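Givley table planter, set-up guide
Section 4: Filling and placing the box

1. Wipe the table first. Dry cloth, no spray.
2. Liner goes in before anything else. Push the corners down flat.
3. Stems in, tallest at the back. Bend the wire a little if they lean — don't cut it yet.
4. Tuck leaves between the flower heads so the rim of the liner doesnt show.

Note: box is 54 cm long. Keep it off the edge of the table, 4 cm clear at least. 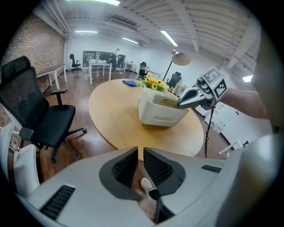 Fig. 2. White box with sunflowers and leaves, on an oval table.

5. Turn the box so the smooth panel faces the seats. Ribbed grille stays uncovered, no cloths or papers over it.
6. Check for wobble. If it rocks, fit the felt pads from the Lelden bag, 2 per end.
7. To move it, lift from underneath with both hands. Never by the top edge.

CAUTION: do not slide a full box. Scratches the table top, and the pads come of.

CAUTION: keep away from heaters and direct sun in summer — yellows fade first.

Spare liners: order as Testavia 65. Cleaning is in Section 5.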